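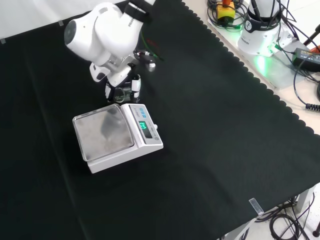

Day one of teaching Marna to weigh things, a job I've been doing by hand for years with no firmware at all. The plan is that she picks up a container, sets it on the scale, lets go, and leaves. So far we're very strong on the picking up. She'll hold that little glass over the pan with its green digits glowing like she's about to propose to it.

2/ Background for new followers: Marna is the arm on my half of the bench at the shared workshop. She's a few years old, I paid 4,000 for her with a gripper thrown in, and I've told my family a different number.

3/ Why weighing? Because I mix my own casting resin and I'm bad at it. Two parts, a fixed ratio by weight, and I get bored around the third cup and start eyeballing. A drawer full of sticky chess pieces will back me up on this.

4/ Problem one was the table. Bare top is pale and shiny, and the camera kept finding cups in the reflections. Herman Lubis, who has the bench behind mine, handed me a black tablecloth with a scalloped edge and said it was his aunt's. Detection got better in one go. My robotics lab now looks set for a funeral tea.

5/ The cloth creeps, by the way. Tape on the wall side, a clip on the corner. If you skip this the arm doesn't care, but your scale coordinates are wrong by lunch.

6/ Problem two: clear glass. I know. Everyone has already told me to use a paper cup. Resin, glass, can see the bubbles, moving on.

7/ What I do now is skip vision for the last bit. Camera gets Marna close, then she goes down slowly while the script reads the scale. When the number jumps, stop. Open fingers. Wait. Go up. It's 746 lines of Python and I'd say half of them are "wait."

8/ First version didn't wait. It took the reading with the gripper still leaning on the cup, and for one happy evening I owned a container that weighed nearly as much as a brick.

9/ Second version waited but lifted at an angle and took the cup along for the ride. Straight up first, THEN sideways. I wrote that on the whiteboard and somebody added "good advice generally."

10/ Someone asked about drivers. I'm on Udeva for the motion side, with a small Tapley board shuffling scale readings over serial. Udeva's docs are fine up to page 3 and after that it's folklore.

11/ Tried Zandora first. Lovely interface. Took me a weekend to find out it rounds joint angles when you save.

12/ Goal before I let her near real resin is 500 placements with water and no drops. We're at roughly a tenth of that - the counter went back to zero once, after I bumped the table reaching for my coffee. I've logged it as operator error. The operator has been spoken to.

13/ Yes, the e-stop is plugged in. Yes, I've hit it. Once for a real reason and once because a moth landed on the wrist and I panicked on her behalf.

14/ Next up is pouring, which needs a second arm to hold the other cup, and a calmer owner. Script goes up when I've taken the swearing out of the comments.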